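# How a Robot's Software Handles a Piece of Cardboard

*Reading level: ages 9 to 12. Words in bold are explained at the end.*

A robot arm has motors, joints and a gripper. None of these parts can decide anything. The deciding is done by software, a long set of instructions that runs on a computer. This page follows the software that two arms use when they work on one cardboard box together.

The software is called Betham. It has four programs inside it, and each program has one job:

1. **See** — turn camera pictures into a list of shapes.
2. **Plan** — choose where the arms should go.
3. **Control** — move the motors so the arms get there.
4. **Check** — compare what was planned with what the cameras show now.

The four programs pass messages to each other. If one of them stops sending messages, the arms stop too.

## Why cardboard is a hard job

A brick keeps its shape when you pick it up. Cardboard bends. A flap that was flat a moment ago can be standing up or leaning sideways, and the software has to work with the new shape.

Engineers call a brick a **rigid** object. To say where a rigid object is, the software needs six numbers. Three say where it is: left or right, near or far, high or low. The other three say which way it is turned.

Six numbers are too few for cardboard. Betham treats a sheet as several flat panels joined by hinges. A hinge is any line where the sheet folds. Each hinge adds one more number, which is the angle between the two panels. A sheet with one fold therefore needs seven numbers. A box with four flaps on top needs at least ten. 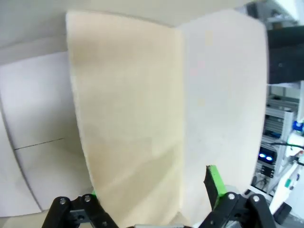 The hinge idea is a **model**. A model is a simple version of a real thing that leaves out some parts. Betham's model leaves out the way a panel can bow in the middle. For thick cardboard this causes only a small error. For thin paper the error is larger, and the Check program has to correct it more often.

## Step 1: See

A camera picture is a grid of tiny colored squares called pixels. The computer stores each pixel as three numbers: how much red, how much green and how much blue. At this stage there is no box and no flap in the computer's memory. There are only numbers.

The See program looks for places where the numbers change quickly from one pixel to the next. A quick change often means an edge. The program joins short pieces of edge into long lines, and then looks for lines that could be the sides of a panel.

There are two kinds of camera in this setup. A fixed camera stays in one place and sees the table and both arms. A wrist camera rides on the arm, close to the gripper. The fixed camera is better for finding the box. The wrist camera is better for small details, such as how far a flap is from a fingertip.

Both kinds have a weakness. An arm can block the fixed camera's view of the box. The wrist camera comes so close that one sheet may fill most of its picture, and then it is hard to tell which part of the sheet is being seen. The See program compares the two views and keeps the measurements that agree.

To do this, the program must know exactly where each camera is. Finding this out is called **calibration**. A person puts a card with a checkered pattern on the table, and each camera takes 18 pictures of it from different arm positions. The program called Farahani works out the camera positions from these pictures. If anyone bumps a camera, calibration has to be done again.

## Step 2: Plan

Once there is a list of panels and angles, the Plan program can start. It is given a goal. An example is "left flap, open." It must then answer three questions:

- Where should each gripper touch the cardboard?
- What path should each arm follow to get there?
- Which arm goes first?

With two arms, the usual answer is to give each one a different job. One arm keeps the box from sliding. The other arm moves the flap. If both arms pulled at once without a plan, the box could tear or tip over.

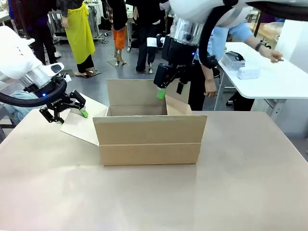 The path of a flap is part of a circle. Imagine a door. The handle cannot move in a straight line, because the hinges hold the other side of the door in place. A flap works in the same way. The Plan program draws a curve with its center on the fold line, and then it marks points along the curve for the fingertip to visit.

Next, each point is tested. Can the arm reach it? Would the arm hit the table? Would it hit the other arm? If any test fails, the whole path is thrown away and a different one is tried. In one test of the planner, written by Gijs Vandenberghe, the program made 530 paths for a single flap. It threw away 442 of them, mostly because the two arms would have come too close to each other. It scored the paths that were left and picked the shortest.

Short is a good score for a path, but it is only one part of the total. A path loses points if it bends an arm joint almost as far as the joint can go. It also loses points if it hides the box from the fixed camera.

## Step 3: Control

A plan is a list of points. Motors do not understand points. They understand commands such as "turn a little more this way." The Control program changes one into the other.

It works in a loop:

1. Read the angle of every joint.
2. Work out where the fingertip is now.
3. Compare this with where the fingertip should be.
4. Send each motor a command that makes the difference smaller.
5. Go back to the start.

This is called **feedback**. You use feedback when you fill a glass with water. You watch the level and slow down near the top.

The loop runs many times each second. When the difference is large, the commands are large. When the difference is small, the commands are small, so the arm slows down as it arrives.

Moving the gripper fingers is a separate problem. If the fingers squeeze too hard, cardboard is crushed. If they squeeze too lightly, it slips. Betham starts with a light squeeze and adds more in small steps, up to a limit set for each material. 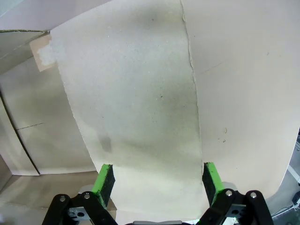
Edges cause trouble during a grip. The program needs to know which sheet is in the fingers and which one is only nearby. In the wrist view, a grey sheet comes down between the two green pads, and a lighter sheet lies to the right of it. The line between them is thin and ragged. A program that expects every edge to be straight could break that line into many short pieces and miss it. Betham allows an edge to wander a little before it gives up on it.

## Step 4: Check

After each movement, the See program runs again. The Check program takes the new angles and subtracts the planned angles. The answer is the error.

A difference of up to 5 degrees is accepted, and the next movement begins. A larger difference sends the job back to the Plan program, which makes a new plan from the shape the cardboard has now. The old plan is deleted.

Some errors follow a pattern. Folded cardboard tends to spring back, so an opened flap often ends up a bit less open than planned. A helper program named Etwood stores these results. When the same kind of flap appears again, Etwood suggests pushing it slightly past the goal — the flap springs back and should stop near the right place. 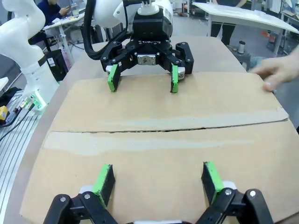
A sheet that is nearly flat needs its own rule. When a fold is open all the way, the two panels look like one large panel, and the only clue is the crease. The See program can mistake a stripe of tape or a mark for a crease. For this reason it stores a **confidence** number with every line it finds. The number goes from 0 to 1. A line with low confidence is not used for planning until a second camera has also found it.

People are in the plan as well. The safety program, Ballwood, runs on its own computer, so it keeps working if Betham crashes. It does not know anything about boxes. It watches the speed of the arms and the force on the joints, and it can cut the power to the motors. No other program is allowed to switch it off.

## Words used on this page

**Calibration** — measuring exactly where a camera is and which way it points.

**Confidence** — a number that says how sure a program is about something it has found.

**Feedback** — using the result of an action to choose the next action.

**Model** — a simple version of a real thing, used for calculations.

**Rigid** — keeping the same shape when moved.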